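# Can a Robot Clean Your Room Yet?

Imagine coming home from school to find your bed made, your socks matched, and your coat hanging neatly in the closet. And you didn't do any of it! A robot did.

People have been dreaming about this for a very long time. Cartoons had robot helpers before your parents were born. So where are they? Some of them are already here, some are still learning, and a few chores are so tricky that the smartest engineers in the world are scratching their heads over them.

## The easy stuff (easy for a robot, anyway)

You may have met a robot vacuum. It's low and round, it hums across the floor, and it bumps into your backpack because you left it in the hallway again. Floors are great for robots because they're flat and they stay put.

Factories are good places for robots too. At the Trikum plant, where they make lunch boxes, one robot arm snaps on almost 1000 lids in a single shift. Every lid is the same shape and every box arrives in the same spot. The arm could do it in the dark!

Now think about your bedroom. Is anything in the same spot as yesterday?

## The floppy problem

Let's try an experiment. Pick up a book and put it down somewhere else. It's still shaped like a book, right? Now pick up a sweater by one sleeve and drop it. Do it again. And again! You'll get a different heap every time.

Engineers call things like books and cups *rigid*, meaning they keep their shape. Clothes, towels, and blankets are *deformable*, meaning they bend and squish and flop all over the place. For a robot, deformable things are super hard. It has to work out which lump is a sleeve and which lump is a collar, and the moment it pulls on one part, everything else moves too.

Coats are some of the toughest clothes of all. They're heavy, they have big lapels, and the buttons can get in the way of a good grip.
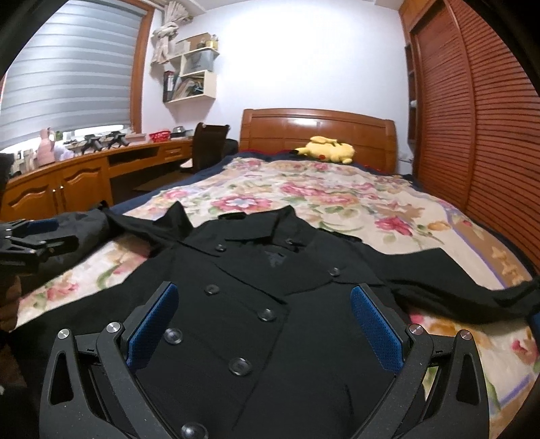

*Two gray fingers with blue pads reach over a black coat on a bed. Can you find the Pikachu?*

See how the fingers come as a pair, one on each side? A hand like that is called a gripper. Your own hand has four fingers and a thumb, plus thousands of tiny touch sensors in the skin. You can feel the edge of a pocket without looking. Many grippers can't feel much at all, so the robot depends on its cameras, and black cloth on black cloth is hard to see, even for you.

## Try being a robot

Want to know what it's like? Spread your coat out on your bed. Use only your thumb and one finger on each hand, and keep the rest tucked in. Now fold the coat.

1. Bring one sleeve across the front.
2. Bring the other sleeve across.
3. Fold the bottom up to the collar.

Only 3 steps! But I bet you smoothed things out with your palm, or held a corner down with your elbow. I tried this with my winter coat in November and it took me 11 tries to get it flat. My dog thought it was a game.

## How do robots learn chores?

A lot like you do: by watching and practicing. One way is for people to do a chore many times over while cameras record how the hands and the cloth move. Then a computer looks for patterns in all those recordings. What usually happens when you lift a sleeve? Where's a good place to grab?

A robot named Zolto learned to fold washcloths this way. Washcloths are small and square, so they make a good first lesson. After that came pillowcases, then T-shirts. Zolto takes six minutes to fold one T-shirt, and sometimes it folds the T-shirt into something that looks like a taco. It's getting better, though!

## So, can they do it yet?

Here's how I'd score it right now:

- **Vacuuming a floor:** Yes!
- **Putting lids on boxes in a factory:** Yes, all day long.
- **Folding a towel:** Pretty often, slowly.
- **Folding a big coat on a bed:** Still really hard.
- **Cleaning your whole room:** Sorry, that's you for now.

Maybe you'll be the person who invents a better robot hand. What would yours have? Extra fingers? Sticky pads? Draw it, label the parts, and write down which chore it would do first.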